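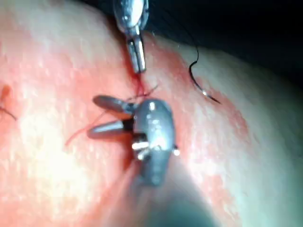
The long wait at Tomwood

For most of the past century, a patient in the Mollel valley who needed an operation travelled to the coast. The journey took the better part of a day by road, and longer when the river was high. Families slept in the hospital grounds, cooked there, and went home when the money ran out, whether or not the patient was ready to travel.

Tomwood District Hospital was built to change this. It opened with 64 beds, a small maternity wing and two operating theatres, of which only one had a working supply of oxygen. The second served as a linen store until the roof was repaired. It came into full use last June, and the hospital now carries out 300 operations a year, most of them hernias, caesarean births and gallstones.

The building itself is modest. A covered walkway joins the wards to the theatres, and visitors wait on benches beneath it from six in the morning. The kitchen, run by the Erkar Trust, provides two meals a day to patients and one to a relative. The Trust regards this as part of treatment, and its annual report gives more space to porridge than to fundraising.

Staffing remains the harder matter. Nurses trained at Tomwood are in demand elsewhere, and five left for the coast within a single year. The hospital has responded by building houses on the hill above the laundry — plain, sound and close to the school — and by offering posts to married couples. The early signs are encouraging, although the houses still lack a reliable water supply in the dry months.

Records have also been put in order. Notes once kept in exercise books are now entered in Stedodix, a simple filing system chosen for its ability to run through a power cut. Clerks can find a returning patient's history before the consultation begins, and follow-up letters are sent through the village post.

The coast road is still busy. Cancer care and heart surgery remain beyond what Tomwood can offer, and the district has no plans to add them. A second ambulance is expected before the rains.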